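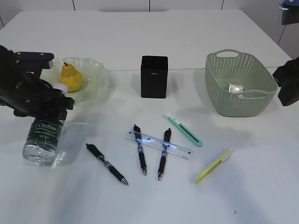

The shared table at Jarard: water, fruit bowl, pen holder and basket.

It is the practice of this page to report, from time to time, on the arrangement of the rooms in which its author works. The present entry concerns the white table on the upper floor of the Jarard building, which has been in general use since November and for which a standing order of contents has now been adopted.

The order is short. Fruit is to be kept in the wavy-edged bowl. Drinking water is provided by the bottle and may be placed wherever the person seated at the table finds it convenient. Small wrapped items go into the green basket, and all writing instruments are to be returned to the black holder before 6 in the evening. Paper is not covered by the order. It remains in the Trustton cabinet, and requests for more than 800 sheets should be made in advance.

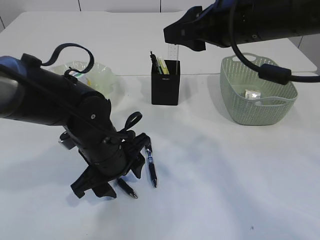
Pens have been the principal difficulty of the past season. An earlier system, in which each person kept a personal supply in a drawer, was discontinued after two drawers were found to contain nearly everything the office had purchased. A single holder in the center of the table was proposed in its place, and the proposal was accepted without amendment. The ruler is to stand upright in it behind the pens and pencils, where it may be located at once, and pens that have been left lying on the tabletop are to be put back by whoever next requires the space. Pens that no longer write should be discarded at once -- they should not be returned to the holder in the hope of improvement.

A draft of these provisions was circulated to the regular users of the table, with an invitation to submit remarks in writing.
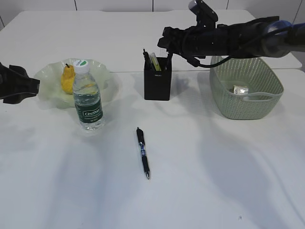 Wanda Boateng replied that the holder was sound in principle but too narrow, and asked that highlighters be given a place of their own. She wrote, further, that a pen in use for the length of a telephone call ought not to be regarded as out of place, and that the order should say so.

Both points have been considered. The second is accepted in full, and the text has been revised to refer to pens "not in current use." The first is held over until the Awad catalog arrives, as a wider holder may be available in the same black finish.

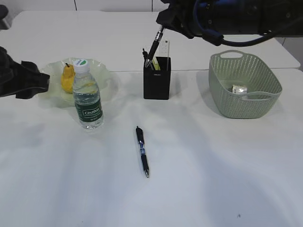
Until then, highlighters will continue to share the holder with everything else. The basket has been suggested as an alternative, but this author does not favor it. A basket that accepts one kind of stray article will shortly accept all of them, as was observed with the tray in the Prarnness reading room, which by the close of its service held four keys of unknown purpose and a quantity of string.

The revised order takes effect on the first of the month. Further remarks may be left in the usual place.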